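Wednesday, November 6, 2019

We've booked it! Two weeks in Stonda next August, and I've been grinning at the laptop ever since. I had the spreadsheet open by six this morning (coffee first, then the spreadsheet) and went through every place on our list again, flights and beds and buses and what a plate of dinner costs when you get there. Clirkasside lost in the end, which surprised me, as it was my favorite all through the summer. The flights are cheap, but then everything you do after landing costs money, even the beach chairs.

Stonda for the 2 of us comes to 3606 dollars, flights and apartment together. I'd told myself 4000 was the ceiling, so I am thrilled. The apartment is 2000 of that and has a balcony and a proper little kitchen, so we can eat breakfast in and spend the money on lunch. I love a long lunch on vacation!
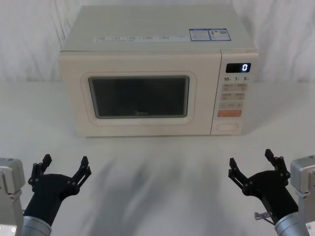
The microwave, stickers and all.

Beryl Blackburn called after supper and we talked for an hour. She went to Stonda two years back and says to skip the airport taxis completely and take the blue bus, you pay the driver, and it stops right by the harbor. She also says the Saturday market is the place for cheese and peaches, and that the ferry to Alva is worth every cent if you sit on the left going out. I wrote it all on the back of the gas bill. She's going to dig out her old map for me. 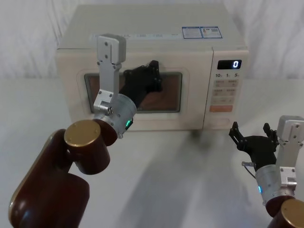 Microwave again, with the door shut.

Still to sort out: whether to do a night in Tamus on the way home. The room I found is lovely, but it would mean changing the return flight, and I don't want to give back what we saved. Maybe just an afternoon there between trains. I'd be happy with an afternoon, there's a garden up behind the station that I have wanted to see for years.

Must check the passports tomorrow. Mine is fine, I think, but I want to see the date with my own eyes. And look for the beach bag, which was last seen in the hall closet under the winter boots.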